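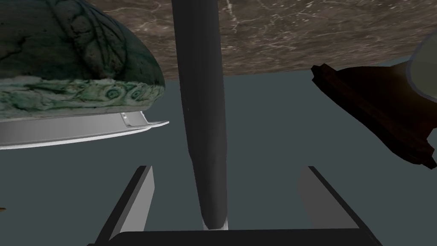

Is the Clerora butter dish worth buying if you keep your butter on the counter?

For one stick at a time in a mild kitchen, it does the job well, and I would buy it again at the sale price.

I have had mine since April. It is the small covered model, a lid and a separate base, and it replaced a glass dish from Warano that chipped the first month. I paid 40 dollars. The regular price is higher, and I would not pay it.

Fit first. A standard American stick goes in with room on both sides. The wide European-style blocks do not fit unless you trim them. Clerora's product page says "all butter sizes," and that is wrong.

The lid is heavy. It stays put when the table gets bumped, but you need a good grip with greasy fingers. My kitchen sits near 70 degrees most of the year, and butter stayed soft and tasted fresh for five or six days. In July it slumped by the afternoon and I moved it to the fridge. No covered dish will fix that.

Cleaning is the weak point. The base wipes down in seconds. The inside of the lid picks up smears, and I use a soft brush on it once a week. It is listed as dishwasher safe. Mine has been through many cycles on the top rack with no crazing or dull spots.

Shipping was slow. I ordered through Poltau, and the box took 11 days. The first base arrived cracked. They sent a new one without asking for the old one back – no complaints there.

If you go through a lot of butter, look at the larger Buthelezi crock. It holds two sticks, costs a little less, and is easier to wash. It also takes up more shelf space than I have.

Four stars out of five. I took one off for the size claim and the packing.

Posted Oct 24, 2026
151 readers found this review helpful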